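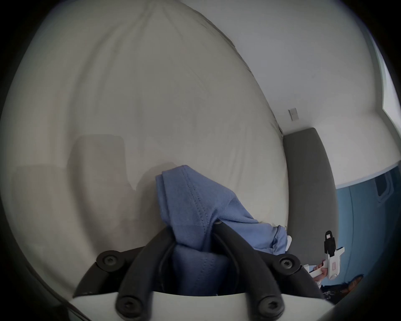 **Small summer rituals for somebody who only really likes winter?**

Asked by Ama Nutsugah, 20 July 2021

Hello all, I hope this is the right part of the site, as I wasn't sure whether it belonged under Home or Food and in the end I put it under both.

I am very good at winter. From the first cold evening I know what I'm doing: soup on a Sunday, the heavy curtains, the tin of ginger biscuits that my mother used to make, and a whole string of little jobs in December that I look forward to far more than the day itself. Then summer comes and I go a bit flat. It's light until all hours, I don't fancy cooking, and the weeks slide past without anything to tell them apart. Last year I got to September and couldn't have told you one nice thing I'd done on purpose.

We moved from Bratdale to Koltenow in the spring, so we've lost the garden and gained a balcony that takes two chairs if you're friendly. My husband is happy with a cold drink and the cricket. Our daughter is 14 and will join in with things so long as I don't call them a tradition.

What do other people do every summer that makes it feel like summer? Food ideas very welcome, but nothing that needs a barbecue (we aren't allowed one) and nothing that costs a lot. I don't mind if it's silly.

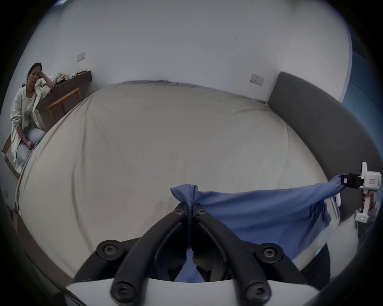

*Bedroom, with the grey headboard.*

### Answers

**Anju Rastogi**

Oh, I could have written this myself a few years ago! What helped me was copying what I already did in winter and giving it a summer coat. You have soup on a Sunday, so have something cold on a Sunday. Ours is a big plate of tomatoes, bread, a boiled egg each and whatever else is in the fridge, and we eat it late, about when the light starts to go. It's hardly a meal, but by the third week my lot were asking for it.

Then I'd pick one fruit and really go to town on it. We do cherries. The first bag of the year gets eaten outdoors, on a wall or a bench or wherever we happen to be, and the stones get spat as far as possible (your daughter may pretend to be above this - give her time). I also make a jar of cherries in syrup at the end of July and it goes right to the back of the cupboard until the cold weather, so there's a bit of summer waiting for your favourite part of the year. You might like that, being a winter person. 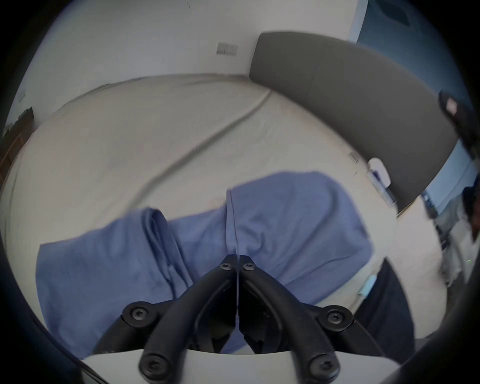

The other thing is mornings. I know everyone goes on about long summer evenings, but I find the evenings hot and noisy and I've stopped feeling guilty about it. Before seven, though, it's lovely. Once a week I take my tea out and sit there with no phone until the cup is empty. Two chairs is plenty for that, and if your husband is a late sleeper you can put your feet on the other one.

I'd start with just the one thing and see if it sticks. I tried six in my first summer and had dropped the lot by August.

**Nii Annan**

Ice lollies. Squash and a bit of chopped fruit, freeze overnight. Done.

**Dede Arthur**

I agree with Anju about the fruit, though I'd say go and pick your own if there's a farm near you, as half the fun is coming home with far too much. I don't know Koltenow well, but my cousin Adom Adjei lived out that way and used to bring us gooseberries by the bucket.

We also have a summer book. One of us reads a chapter aloud after supper with the windows open, and it has to be a book that's set somewhere hot or by the sea. It began when the television broke and we couldn't get it mended for a fortnight, and then we found we missed it once the set was back. We only manage two or three evenings a week, and last year we never did reach the end, so it's still on the shelf with a bus ticket in it.

**Comment from Ama Nutsugah**

Thank you all, you are kind. I've bought cherries. Dede, which book was it?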